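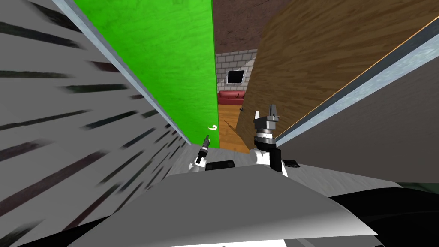
El taller compartido de Ladside somete a consulta el paso del robot de dos brazos por huecos estrechos, dentro del proyecto Kanlow. En la simulación adjunta, el hueco entre el panel verde y el marrón deja ver al otro lado el sofá rojo y el televisor, y ambas pinzas quedan adelantadas respecto al cuerpo. El vano mide 685 mm en el modelo. Se solicita criterio sobre la postura de los brazos antes de mecanizar los soportes.
Si-woo Myung

Re: Paso por huecos
Recomiendo replegar ambos brazos antes de iniciar el avance. Con la holgura prevista, 63 mm por lado, cualquier error de odometría acabaría en contacto con el panel.
pawlak_57

Re: Paso por huecos
Debo discrepar. El repliegue obliga a recalcular el centro de masas y la base del taller es ligera. Propongo mantener la postura y reducir la velocidad.
Eun-ji Yeon

Re: Paso por huecos
La base lleva lastre desde septiembre, conforme al acta del taller. No comparto esa objeción.
pawlak_57

Re: Paso por huecos
Se ensayarán las dos posturas en simulación, con idéntica trayectoria. Ruego a Eun-ji que remita el valor actualizado del lastre. Los soportes quedan en suspenso hasta entonces.
Si-woo Myung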